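The blue box gets sorted at last

Friday, August 14, 2020

I've been putting off the odds and ends box since April. It's a teal-blue plastic box, the sort you can buy in any hardware shop, and it has lived on the concrete floor of the workroom for as long as I've rented the place. Everything small goes in it. When I clear the bench at the end of the day I don't want to make decisions, so whatever is left over goes in the box and I shut the lid. That works for a while and then it doesn't.

What set me off was the phone. It was down to 7 per cent and I couldn't find a plug for it, though I knew I owned several. I bought a new one at Laxdal's on the way home, and that annoyed me enough to give up a morning to the job.

I don't have a clever method. I open the box, take things out, put them on the floor, and decide what they are. Some of them go back in. It's slow because I keep stopping to look at things, and because the floor in there is hard on the knees. I'd recommend a cushion. I didn't use one.

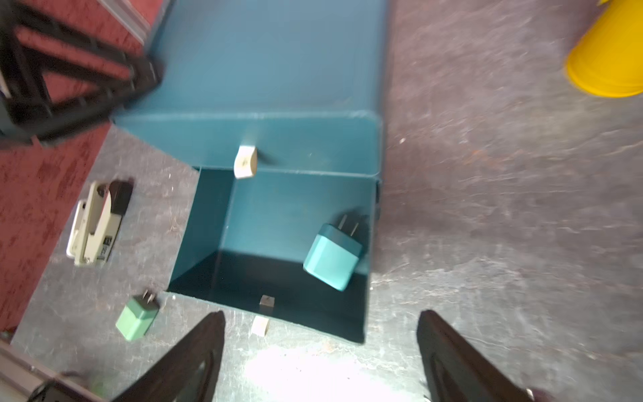 The plugs were the first thing I wanted settled. Two came up straight away, both the kind with the two flat metal prongs, and I'd been looking for one of them since before Easter. They don't fit the sockets here without an adaptor, so they are only any use when I travel, and I haven't travelled this year. I thought about throwing them out. In the end I decided they could stay, on the condition that they stay together. The trouble with plugs is that one ends up in the box, one ends up in a drawer at home, and then I buy a third.

The stapler was a surprise. It's a cream and black one and I had assumed it was lost in the move from the old unit at Trultport. I've been folding the corners of invoices over for two years like a schoolboy. I had no staples to try it with, so I can't report on whether it still works. It's going on the shelf by the door either way, and staples are on the list for next week.

Then there are the little blocks. I've got more of these than I can account for. Most are offcuts from a job I did for a customer called Stilov, who wanted a set of shelves levelled on a floor that ran downhill in both directions. I cut a lot of small pieces to get it right and came home with a pocketful. The cream-white ones are the best of them. They are handy for propping up the end of a board while glue dries, or for keeping a drawer front off the bench, and I use them most weeks. They get everywhere. I find them on the floor, on ledges, and once in the car. I've now put them in a tin, and I give it a month.

I tried sorting by size first and that was a mistake. Small things aren't alike just because they're small. A plug and a block take up much the same space but I never want them at the same moment. Sorting by when I use them made more sense. There's a pile for every day, a pile for now and again, and a pile for things I'd be sorry to find I'd thrown out. The third pile was much the biggest, and that is the pile that went back in the box.

I was fairly strict with the rest. Screws went in the screw jars. Pencils shorter than my thumb went in the bin. There was a bag of cup hooks from Vivora, a hundred in the pack, bought for a job that needed six. I had nearly all of them left. They've gone to the swap shelf at the end of the corridor, where I expect they will sit until somebody else has a job that needs six. There was also a key with 722 stamped on it that fits nothing I own. I've kept it. I know I shouldn't have.

A word about the box itself, as I had it in front of me for a whole morning. It's been a good one. The plastic is thick enough that it hasn't cracked, and the ribs down the side give you something to get hold of when it's heavy. What has suffered is the part where the lid meets the side. I put clear tape over that last winter and I didn't do it well. I was in a hurry and the tape went on in wrinkles, and I told myself I'd do it again properly.

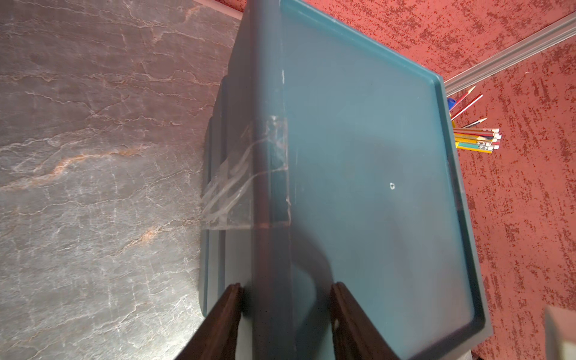

Oddur Holst

I haven't done it again properly. I looked at it for a bit and decided that tape which is holding doesn't need touching, even when it's ugly. If I pull it off I'll have the sticky stuff to clean up, and then I'd have to buy more tape. The lid has picked up smudges and some scuffs as well, but it's a lid on a box on a workroom floor, and I'm not going to polish it.

I did think about replacing the whole thing with two smaller boxes. The argument for it is that a big box invites you to fill it. The argument against is that I'd have to remember which small box things were in, and I know how that would go. I had a set of little drawers once, with labels, and within a fortnight the labels were all lies. With one box, at least I know where to look.

The only change I've made is a piece of paper on the inside of the cupboard door, saying what went into the box and when. It's in pencil so I can rub things out. So far it says plugs, both of them, and then a list of bits that would bore you. If I take something out for good I'm meant to cross it off. I've already forgotten once, with the tape measure.

The job took me until lunch, with one stop for coffee and one to take a phone call about a door. I swept afterwards. Concrete looks clean enough from standing height, and then you kneel on it and find there are crumbs of wood and grit all over. I got a decent dustpan's worth, most of it from close to the wall.

The shelf by the door is next, though it will have to wait until the Stilov shelves are paid for and I can buy some brackets. If anyone local wants cup hooks, they're brass, and they're free.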